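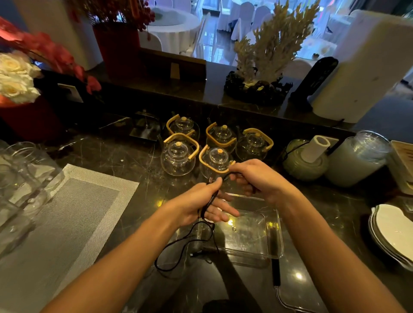
Sourdough starter: your questions, answered with what patience remains

I put the starter recipe up in May and have had the same questions in the inbox ever since. The answers now live on this page, where I can point at them.

Do I have to give it a name?

No. Mine is called Cillell, which was the result of a vote I lost. An unnamed starter will raise bread perfectly well, and you'll feel less guilty when you forget it behind the mustard.

What flour should I use?

Half strong white, half wholemeal. The wholemeal gets things moving and the white stops it smelling like a stable. Once it's lively you can move to all white if you like. Rye works too, and works fast, so use a bigger jar than you think you need.

How much do I feed it?

I keep 100g of starter and give it 100g of flour and 100g of water. If that leaves you with more than you want, keep less. A tablespoon in the bottom of the jar is plenty to start from, and the sums stay the same: equal weights of all three.

It's been four days and nothing is happening. Have I killed it?

Almost certainly not. A new starter often puffs up on day two, makes you feel like a genius, then lies flat for the better part of a week. Keep feeding it. If your kitchen is cold, find a warmer shelf. Mine does best at 23 degrees, a temperature my house reaches by accident. 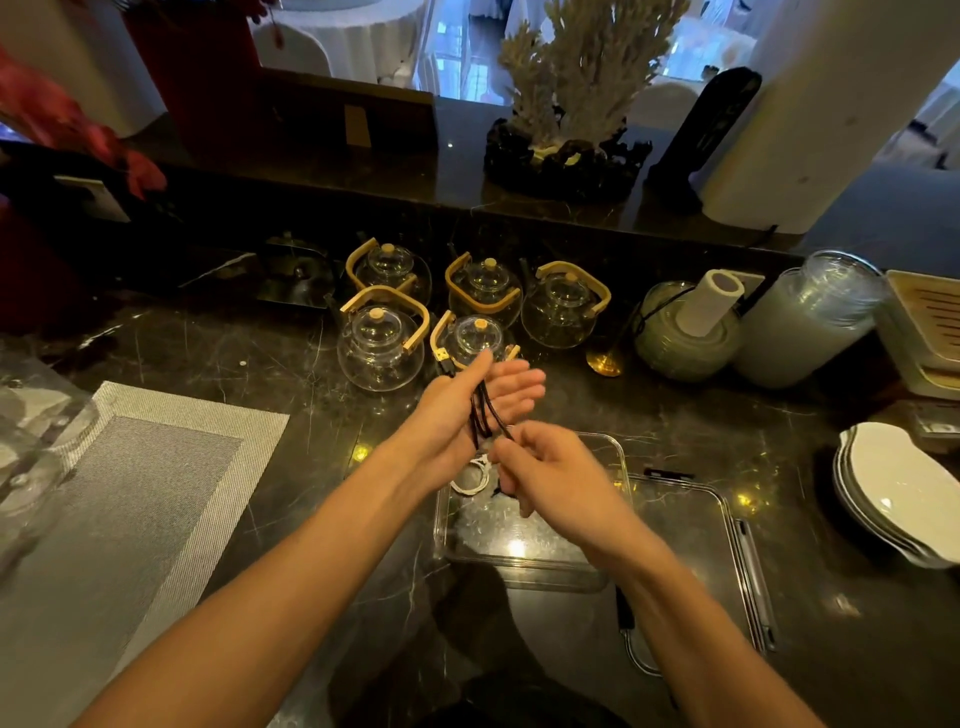 Tap water is fine in most places. If yours smells like the swimming baths, fill a jug the night before and leave it on the side, then use it in the morning. You don't need a special jug, or a clear space to stand it in. My worktop is dark marble with pale veins, a poor surface for spotting dried starter, so the jug takes its chances. Cool or lukewarm water will do. Hot water won't, and this is the one mistake I can't help you with.

There's grey liquid on top. Is that bad?

It means your starter is hungry. Stir it in for a sharper loaf or pour it off for a milder one, then feed it. Pink or orange streaks are another matter, as is anything furry. Bin the lot, wash the jar and start again.

Can I keep it in the fridge?

Yes, with the lid resting on loosely. Feed it once a week. It'll forgive you for two, and has forgiven me for longer.

What do I do with all the discard?

Pancakes, mostly. Crumpets if you own the rings. You can also stir it into a cheese scone dough and leave out a splash of the milk. I've had a reader write to me about discard brownies, and I wish him well.
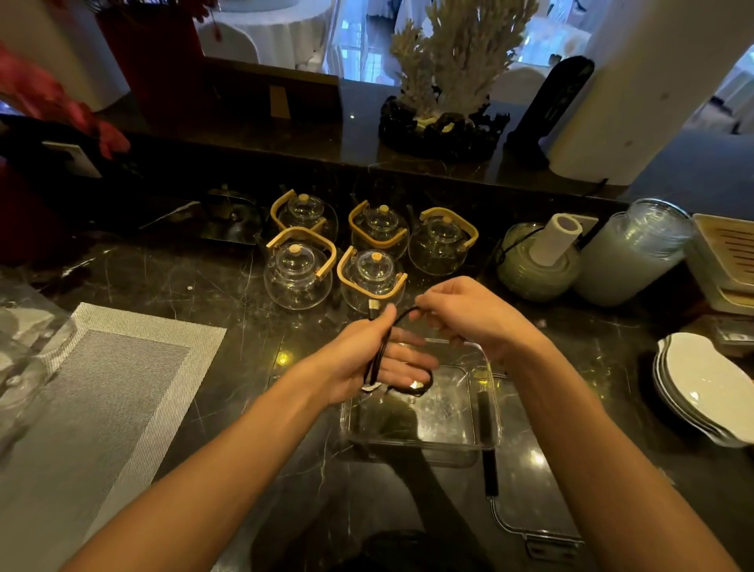

Answers by Cathal Duggan
Last updated Sun 20 November

How do I know it's ready to bake with?

It should double in four to six hours after a feed and look domed on top, with bubbles down the side of the jar. Put a rubber band round the glass at the starting level. The float test is popular, though I've had sinkers make a lovely loaf.

Why is my loaf flat?

Usually the starter was past its best, or the dough sat too long and gave up. Try using the starter an hour earlier. If it's flat and gummy as well, the dough probably needed more time, which I realise is the opposite advice. Change one thing per loaf and write it down.

Can I post some to my sister?

Smear it thinly on baking paper, let it dry until it flakes, and put the flakes in an envelope. She adds water and flour and waits. Do warn her first.

Will you answer my question if it isn't here?

Leave it in the comments. The recipe page has 284 of them, 186 of which concern the name, so do have a scroll before you ask.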